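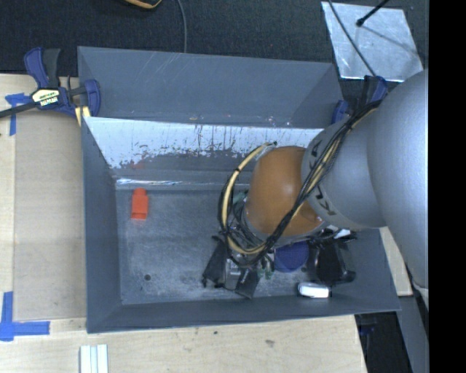
Iraklis Kokkinos

Bin shifts and the cables pull at the wrist, how do you fix yours?

Hello all. I look after one KUKA arm which works over a gray bin on a wooden table. The bin is held with clamps at the upper corners. After 100 cycles I check it against the blue tape corner on the table, and the bin has moved 5 mm. I tighten the clamps and it comes back the next day.

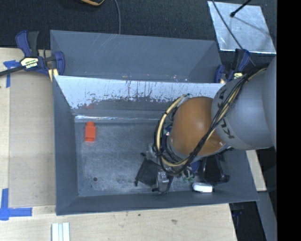 My second problem is the cable bundle. It goes in a loop around the orange housing, and when the last axis turns far, the loop becomes tight and one plug on the gripper came out already two times. I don't want to make the loop longer, I fear that it will catch the bin wall. What is the correct order to repair this?

2 answers

Manon MacPherson
Cables first. Move the last axis by hand mode to both ends of what your program uses, and tie the bundle only where it stays quiet. Leave the plug side free for a hand width. Then limit the axis in software. For the bin, screw two stop blocks to the table, clamps alone always creep. Teach the bin frame again after, or your corner picks will be wrong.

Periklis Kourkoulas
same here, we put rubber mat under, ok since September

Contact | © Sollavside Help | Back to top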